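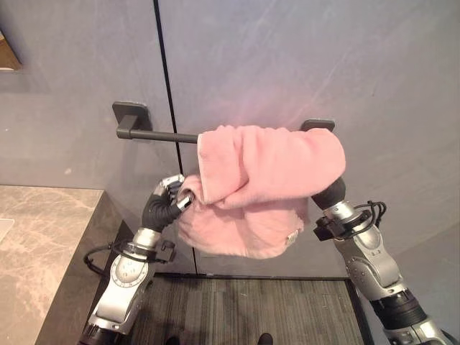

Section 4. Hanging and Drying Textiles on the Fosano Bar

4.1 Before you start

Complete the wall mounting in Section 3 and let the adhesive cure overnight. Check that both square brackets sit flush against the wall panel. Do not mount a bracket across a panel seam.

4.2 Hanging a towel

1. Shake the towel out and find the two short edges.
2. Fold it once lengthwise. Keep any label on the inside.
3. Pass one short edge over the bar and pull it down behind.
4. Level the two ends by hand, then spread the towel along the bar.
5. Smooth the top fold with a flat palm, working toward the brackets.

Note: A terry towel left in a bunch dries slowly at the center. If it has been hung unevenly, lift it clear of the bar and begin again at step 1.
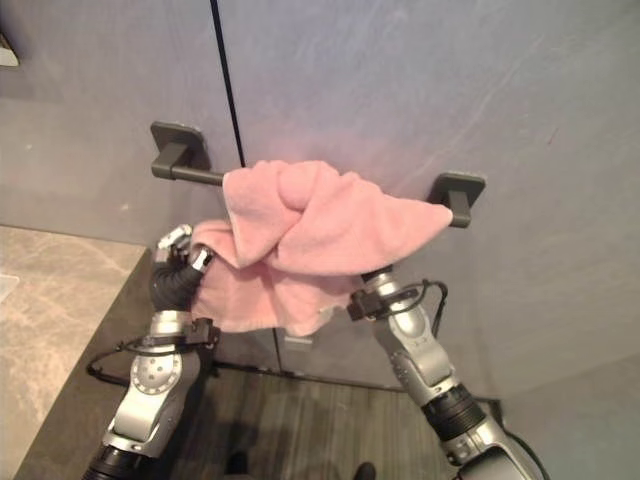

Fig. 4. Towel bunched over the bar. Rehang before drying.

Caution: Do not pull down on one end to level a towel. Side loads can loosen the bracket screws.

4.3 Dark fabrics

Hang dark items separately until they have been washed 4 times. Dye can transfer to light towels and to the wall finish.

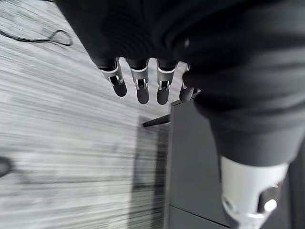 1. Support the fabric from underneath with one hand while you move it to the bar.
2. Drape it in a single layer where length allows.
3. Leave a gap of 100 mm between the lower edge and the floor.

4.4 Care of the bar

Wipe with a damp cloth every 4 weeks. Do not use abrasive pads on the matte finish. Replacement brackets are supplied by Manolakis, Bullville. Quote the part code printed inside the back cover.

Section revised September, M. Antoniadis.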